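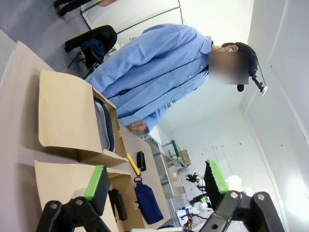

**4. Checking the pads and the gripper's opening**

Wrist view is the best seat in the house for this job! Run the Kellia jog screen at its slowest speed and open the fingers fully before you look at anything else. With the two green pads spread wide you can judge both of them at once, with the boxes and table between them for reference.

1. Wipe each pad with a dry cloth.
2. Check the finger bolts by hand, then with the key.
3. Log the cycle count — pads are due for changing at 3,000.

**Caution:** keep hands clear of the fingers while jogging.
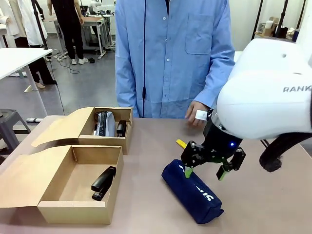

**5. First test touch**

Start with something soft. You'll learn a lot from it, and the pads will forgive a clumsy approach. A fabric pencil case laid diagonally is lovely for this: bring one finger down on it and compare its height with the other.

4. Set grip force to 11 on the Cendent scale.
5. Close, lift and repeat.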